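Setting Up Your Brelico Semi-Hollow: Section 2, From Case to First Chord

Hi, Chiến Trương again. I build and set up the Brelico guitars here at Dralness, and this is the part of the manual I care about most, so put the kettle on and clear yourself some room. 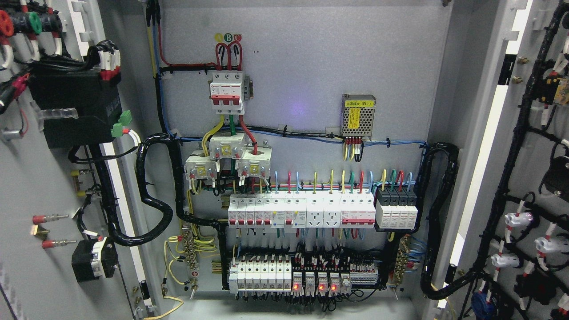 Before you start

You'll want a tuner, the two hex keys from the case pocket, a small Phillips screwdriver, a short steel ruler and a soft cloth. An old towel on the table is great too (I've used the same ugly beach towel for years and it has saved a lot of finish).

Let the guitar sit in its closed case for a few hours if it has just come off a delivery truck, longer in winter. I know, I know. You want to play it! But a cold guitar opened in a warm room can end up with tiny cracks in the lacquer, and I can't polish those out for you.

Note: The Brelico leaves the shop with a set of 11s on it. If you're switching to 10s or 12s, put the new strings on first and then come back to step 1. Everything below depends on the string tension, so doing it the other way around means doing it twice.

Setting the bridge

The bridge on this model isn't screwed down. It's held in place by the strings and nothing else, so please don't take all six off at once unless you've marked where it sits. Two little strips of low-tack tape, one along the front edge and one on the treble side, will do it.

1. Lay the guitar on its back on the towel, with the neck supported. A rolled-up sweater works fine.

2. Tune to pitch. Go up to each note from below, and then go through all six again, since the first few will have drifted while you did the others.

3. Check that the bridge is standing up straight. If it leans toward the neck, loosen the strings a little and ease it back with your thumbs. Don't shove it under full tension.

4. Play the open high E, then the same string at the 12th fret. If the fretted note reads sharp, the bridge needs to go back toward the tailpiece a hair. If it reads flat, bring it forward.

5. Do the same with the low E, and angle the bridge until both outside strings agree. Now fine-tune the four in the middle with the saddle screws.

Caution: The pickguard bracket sits close to the treble post. Slide the bridge slowly on that side or you'll leave a scratch, and it will be right where you look every time you play.

Neck relief

6. Hold the low E down at the first fret and at the fret where the neck meets the body. Look at the gap between string and fret about halfway along. You want a sliver of daylight, the thickness of a business card at most.

7. Too much gap? Take the cover off the headstock and turn the truss rod nut clockwise, an eighth of a turn. Too little? Same amount the other way. Retune, wait a few minutes, and look again.

Caution: If the nut feels stuck, stop there. Don't get a longer wrench. Write to Qusai Chidiac at the service desk and he'll sort you out. He'd much rather answer an email than replace a rod, and so would I.

String height

8. Measure at the 12th fret, from the top of the fret to the bottom of the string. I send them out at 2 mm on the low E and slightly less on the high E. The thumbwheels under the bridge raise and lower each side.

9. Play every fret on every string, good and slow. A bit of rattle when you dig in hard is normal on an archtop-style guitar and usually doesn't come through the amp. If a note chokes or dies, raise that side a quarter turn and try again.

Pickup height and the Smadi vibrato

10. Plug in, set both volumes to full and leave the tone alone. Flip between the neck and bridge pickups. If one is a lot louder, lower it with the screws at either end of its ring until the two feel balanced to you. There's no magic number here, just your ears.

11. If yours came with the Smadi vibrato, put the arm on now and tighten its bolt only until the arm stays where you leave it. Give it a few gentle dips and check your tuning. It'll go flat the first few times while the strings settle at the posts.

Note: A tiny rub of pencil lead in each nut slot helps a lot with tuning. I do this before shipping, but it wears off, so do it again whenever you change strings.

The patience part

New strings stretch, and the wood moves a little as it gets used to your house. Play it for a week or so, then run through steps 2 to 6 once more. Mine always want a small tweak the first time the heating goes off in April, and the Patcombe model with the deeper body is even fussier about it than this one.

The serial number is on the label inside the bass-side f-hole. On the guitar I had on the bench as I wrote this it was 3,096. Copy yours onto the card in the case pocket before you lose the card, and have it handy if you write in.

Section 3 covers string changes, cleaning, and what to do when a control knob gets scratchy.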